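Ovura Two-Arm Bench Cell – Demonstration Unit

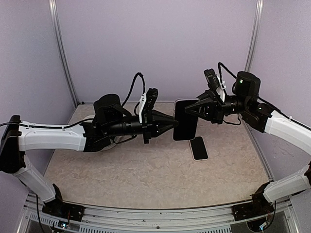 Ovura cell, both arms on a phone held upright between the grippers. Wrist cameras are fitted on white mounts above each gripper.

Overview
Demo unit. Two facing arms on a shared front rail, enclosed work area, one wrist camera per arm. Used for handling trials on small, flat products such as phones. The unit can be seen running at the Erkaseck showroom during the October open day and by appointment after that.

Configuration as demonstrated
Arms: 2, mounted left and right on the front rail
Links: white, with black joint housings
Grippers: black, one per arm
Cameras: one per wrist, cable routed back along the upper link
Enclosure: back wall and side walls, pale lavender panels
Front rail: metal, slotted for ventilation
Control software: Gitenier, release 5

Demonstration program
Each session lasts 20 minutes and takes up to 8 visitors. The operator runs a two-arm hold and a handover from left to right, then repeats the handover with a part supplied by a visitor. Parts should be dry, unpackaged and no longer than a standard phone. Phones must be switched off. Parts with exposed glass edges are accepted at the owner's risk.

Visitors stay behind the floor line while the arms are powered. Questions on grip force and cycle time are taken after the run – the operator cannot change settings during a session.

Notes on the demo unit
Wiring at the arm bases is left open on this unit for service access. Production cells ship with a base cover (order separately, see Accessories). Grippers are changed by hand with the arms powered down. The work surface can be replaced without removing the rail.

Availability
The demo unit is not for sale. Production cells are built to order by Van Dusen. Site visits for cells already installed can be arranged through the sales desk.

Contacts
Demonstrations and booking: Rochelle Delacroix
Technical questions: Shadi Tarawneh
Orders and lead times: Everett Fitzsimmons

Related items
Base cover, pair
Gripper finger set
Wrist camera mount, white
Replacement work surface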